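Durnia open day

The Durnia open day is a public demonstration of robot manipulation held at the Durnia workshop in Skerkanley. It presents a robot arm carrying out household and light workshop tasks at close range, with visitors admitted to the room in small groups. The event is arranged by Primow, the firm that runs the workshop, and the 2020 edition took place on 05/10/2020.

Background

The workshop occupies a former seed store built in 1953. Primow took over the ground floor for the testing of grippers and control software, and began admitting visitors after requests from local schools and repair clubs. The first open day was held in July and lasted one afternoon. Later editions were extended to a full day. The upper floor is let separately and is not part of the visit.

Format

The programme consists of 3 sessions, each given by an operator and a speaker. In 2020 the operator was Brian Lyimo and the talks were shared between Stella Simiyu and Kevin Keogh. A session starts with a short safety notice, followed by the demonstration and a period for questions. Visitors stand behind a line marked on the floor. Entry is free, but places must be booked through the Primow office.

Tasks are chosen from ordinary handling work. They include picking up small objects, opening doors, moving items in and out of storage and working with plugs and leads. The order may be changed between sessions to suit the interests of a group.

Work with plugs and leads

The extension lead task is among the harder items in the programme. A UK plug has to be held square to the socket and pulled or pushed along a straight line, and the pins leave little room for error. Chargers with rounded housings are more awkward than standard plugs, as flat fingers touch them over a small area only.
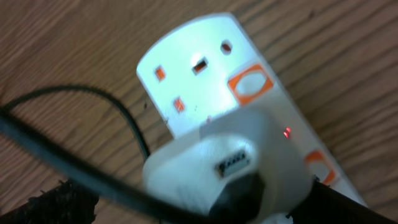
Cables add a further difficulty. A loose cable can cross in front of the part to be gripped, and its shape changes whenever anything attached to it is moved. A camera near the gripper gives a close view of the target, although a cable lying close to the lens may hide part of it. In the talk that goes with this task, Simiyu compared the close view with that of a fixed camera looking down on the bench, and explained that the fixed view shows the path of the cable better but gives less detail at the socket face.

A socket strip that is not fastened down may also slide when a plug is pulled. A person normally steadies the strip with the other hand. A single arm has to limit its pulling force or work against a stop.

Work in narrow spaces

Reaching between panels calls for a different approach. The width of the gripper has to be allowed for along the whole of the path, together with the brackets and the wrist behind it. The fingertips may fit through a gap that the wrist cannot enter.
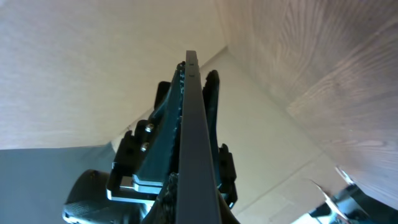
The usual method is to line up the fingers with the opening before moving forward, and to make any large turn of the wrist outside it. Speed is reduced near surfaces. If contact is detected, the arm stops and backs out along the path by which it came. Pale, plain surfaces can be hard to judge by camera alone, as they offer few marks from which distance can be worked out. Wood grain and panel joints are more useful in this respect.

Reception

A report on the 2020 edition in the Bech newsletter, written by Emmanuel Athumani, praised the close viewing distance and the time given to questions. It found the safety notice too long and asked for a second screen at the back of the room. Teodor Marinescu of Primow replied in the following number that a screen had been ordered.

See also

Bech newsletter
Primow
Skerkanley seed store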